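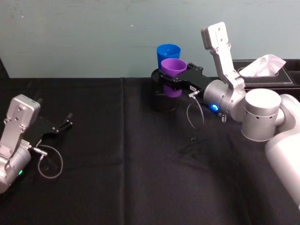
Minutes, two-arm group, Saturday catch-up

Present: Divya Rodrigues, Efren Ocampo, Jonalyn Barredo, and me (Adom Darko) typing as fast as I can. Sevim Kırmızıgül joined by phone for the middle part and then lost her signal in the elevator.

Last time's minutes
Fine with everyone, except Jonalyn wants it on record that she asked for the new cables in March and I wrote down "at some point." Sorry, Jonalyn! Fixed.

The relabeling result
This took up most of the morning, and I'm glad it did. Efren went back through all 757 cup episodes and re-marked where each one starts and ends, using his rule: an episode begins when the gripper first closes on something and finishes when it has opened and backed off. We used to trim by eye, all of us a bit differently (me the worst, I checked). After throwing out the ones he couldn't call either way he had almost 700 left, and he trained the Altoter policy on those with the same settings as before.

The new policy hesitates much less before it lets go. Divya was the first to ask whether that's the labels or just having fewer messy episodes in the pile, and we went back and forth on it for ages. Efren thinks labels. I think a bit of both, and I said so maybe three times. Sevim suggested the boring but correct thing: drop the same episodes from the old set, keep the old trimming, train again, compare. So that's what we're doing.

We had this one up on the big screen while we argued, right gripper on the purple cup and the blue one on top of the black holder:
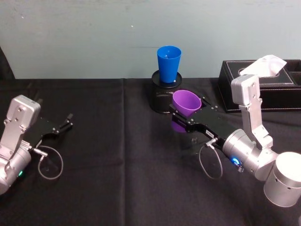
Cup task, right arm holding, left arm open.

Divya's point, and it's a good one, is that with the purple cup held this close to the holder, two people could easily disagree over whether the approach is over. Efren's rule doesn't care, it only looks at the fingers. Jonalyn worries that it'll fall apart on handovers, where both grippers can be closed at once. Nobody had an answer to that, so it's going on next time's list.

How we score
Short one. We agreed that the person who trained a policy doesn't score it anymore. Divya and Jonalyn will do this round, with the policy names hidden. I'll shuffle the files and keep the key in my own folder, and no, Efren, you can't have it.

Black cloth
Sevim would like some runs on a lighter cloth. I'd like that too, but after the comparison, please, or we'll be changing two things at once. She said okay and then the elevator got her.

Who's doing what
Efren: the matched training run with the old trimming, 600 episodes in each set so the sizes are equal.
Divya and Jonalyn: scoring, 4 sessions between them.
Sevim: write down what a handover rule could look like, half a page is plenty.
Me: shuffle the files, tidy up these notes, call Vakeck again about the cable order.

We stopped a little after noon. Next meeting is whenever Efren's run is done, I'll send a message.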